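Probert Institute of Interior Planning
Course Handout 4: Lighting a Mezzanine and the Floor Below

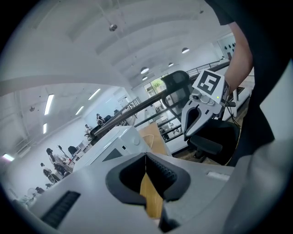
Open two-level rooms are to be planned as a single volume. Pendant lamps over the upper level remain in view from below, and their hanging height is measured from the mezzanine floor. Linear fluorescent fixtures on the lower ceiling are drawn on a separate sheet.

Students shall mark the handrail, the windows and all seating on the plan before placing any lamp.

Required reading: Unit 3, Section 2.
Plans are due 2021-08-04.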